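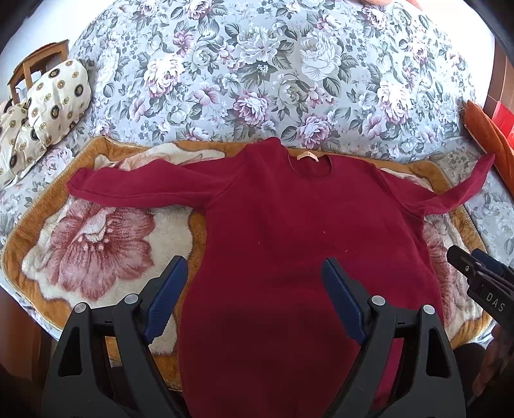
*Slide 1. Dark red sweater laid out on a blanket, grippers open.*

**Opening**

Say hello, give the title, move on. Title is "Folding on Real Beds: Keypoints From Hand-Held Demonstrations." The project name is Hullham. The folding policy is called Jakix. Say both names once, slowly, so people can follow the later slides.

**The problem**

- Most cloth folding results come from a plain table with a plain background.
- Homes have patterned covers, soft surfaces and cushions in the way.
- Our old baseline, Bondov, was trained on table data only. It lost the garment outline when the background had a print on it.
- Point at the flowers on the blanket and the roses on the bedspread. Leave the slide up for a few seconds.

**Method**

We recorded 333 demonstrations with hand-held grippers. A person does the fold and the camera on the tool records it. No arm is needed for this stage.

Each demonstration is labeled at the collar, cuffs and hem. When a point is out of view we mark it as missing and let the model guess from earlier views. Training takes almost 125 hours on our machine. Mention this only if we are ahead of time.

The collar is the anchor point. On a sweater the inside label helps, as it tells front from back. Sleeves are harder. A cuff can twist or fold under, and then the left and right keypoints swap.

(Pause. Drink water. Next slide.)
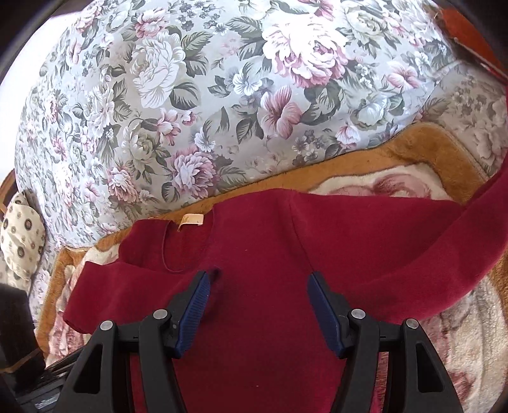 **How does the policy decide where to grasp first?**

It scores every visible keypoint for how sure it is of the position, then takes the highest-scoring pair that both fingers can reach without crossing.

**Results**

- Jakix finished 92 percent of test folds on patterned bedding.
- The Ccori test set is all knitwear, and it is where most failures came from. Dark knits show few wrinkles to the camera, so depth is hard to read.
- Sleeve swaps were the most common error. Hem misses came next.
- Read the percentage out loud. It is small on the chart and the back row won't see it.

**Limits**

We tested one garment at a time, already spread out. Picking a sweater out of a pile is a separate problem and we don't claim it. We also haven't tried fitted sheets. Somebody will ask.

**Last slide**

Labels and training code go up in June. Leave the link on screen during questions. If the clip stalls, skip it and go back to the results chart.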